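# Before the Flight: Travel Tips From the Internet, Tried at My House

I keep a folder of airplane tips that people send me. Most of them promise that one thing from the kitchen drawer will fix your suitcase, your ears or your nerves. 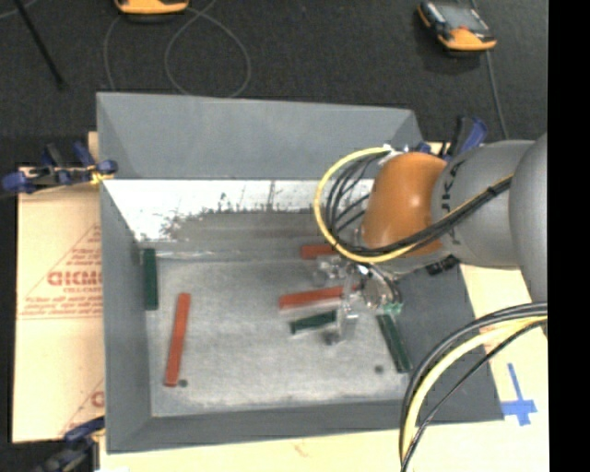
I've tried a fair number of them by now, and a lot went in the trash the same day. What follows are the ones I still use, plus the ones I wish people would stop forwarding. Your house and your airline may differ. Mine is a small house and I fly coach.

## Weighing the bag

The usual advice is to stand on the bathroom scale with the suitcase in your arms, then subtract your own weight. It works if the scale sits on hard floor. On a bath mat or carpet mine reads low, and I paid an overweight fee once for trusting it. Put the scale on tile or on a piece of board, weigh yourself twice, then weigh yourself with the bag twice. If the two readings don't match, you have a scale problem and no amount of arithmetic will help.

Hanging scales are better, but don't believe the label. I bought a Cemutel one and it disagreed with itself depending on which arm I lifted with. Hang it from a closet rod or a sturdy hook if you have one, let the bag stop swinging, and read it then. To check it, hang a gallon jug of water. A gallon of water weighs a bit over eight pounds, and the jug adds very little.

Leave yourself a couple of pounds. The airline's scale is the one that counts.

## Rolling, folding and those vacuum bags

Rolled clothes do not take up less room. I packed the same pile both ways in the same suitcase and the lid closed the same both times. Rolling does let you see what you have, so I roll T-shirts and fold everything else.

Vacuum bags do shrink a winter coat. They don't make it lighter, and that's how people end up repacking on the floor at check-in. They also assume you'll have a vacuum at the other end. The kind you squeeze flat by hand is fine. Skip the pump.

## Leaks

Plastic wrap under the cap is the tip everybody has seen. It's a decent one, with limits. It helps with screw caps. It does nothing for flip tops, and flip tops are what usually leak on me. For those:

- squeeze some air out before you close it
- tape the lid down with painter's tape, which peels off clean
- stand it in a zip bag, and put the bag in something you don't mind washing

Don't fill small bottles to the brim. Test them at home by leaving them upside down in the sink overnight. I did this with a set of 13 and kept five.

## Getting smells out of a suitcase

Dryer sheets cover the smell with another smell. Coffee grounds gave me a suitcase that smelled like coffee and feet. Baking soda shaken over the lining, left a day and vacuumed out, did some good, though I suspect the open window did more. Wipe the lining with a damp cloth and a drop of dish soap, prop the case open somewhere dry, and don't close it until it's dry all the way into the corners.

Ásdís Oddsson wrote to say she stores hers with crumpled newspaper inside. I tried it over one August. I can't say it was better than nothing, but it cost nothing.

## Wheels

Here I'll give some credit. Most "broken" suitcase wheels are full of hair and thread. Lay the bag on its back, cut across the wound-up hair with a seam ripper or small scissors, and pull it out with tweezers. A tiny bit of dry silicone spray is plenty. Don't use cooking oil, whatever the video says. It picks up grit and turns to glue.

If the wheel still wobbles, look for a screw before you look for a new suitcase.

## Batteries

Spare batteries and power banks go in the cabin with you and not in the checked bag. That one isn't a hack, and I'd leave it alone. Put tape over the ends of loose batteries, or keep them in their original package. If a power bank is swollen or dented, leave it home and ask your town's hazardous waste drop-off what to do with it. Someone sent me a tip about pressing a swollen one flat under books. Please don't.

Rules on size and number change, so read your airline's own page the night before. I mean the airline's page, and no list copied from somewhere else, including anything on mine.

## What to wear

I was doubtful about this one and came around. Poul Hedegaard, who has written to me on and off for years, wants long pants and closed shoes that stay on your feet for takeoff and landing. If you ever had to leave the plane in a hurry you'd want real shoes, and you'd leave the bag behind. So keep your medicine and ID in a pocket. It costs you nothing in comfort, except that my one pair of jeans with good pockets is also the tightest.

The "lucky seat" charts are another matter. I've been sent four and they pick different rows. I choose by where the bathroom is.

## Ears

Chewing gum, swallowing and yawning all help me some. The hot paper towel in a cup trick warmed my ears and changed nothing else. It's also a good way to get hot water on your neck. If you have a bad cold, ask a doctor or pharmacist before you fly.

## Still on the list to try

- freezing a damp washcloth for the ride to the airport
- a shower cap over dirty shoes (I already use a bread bag)
- the binder clip for charging cords, which I expect to hate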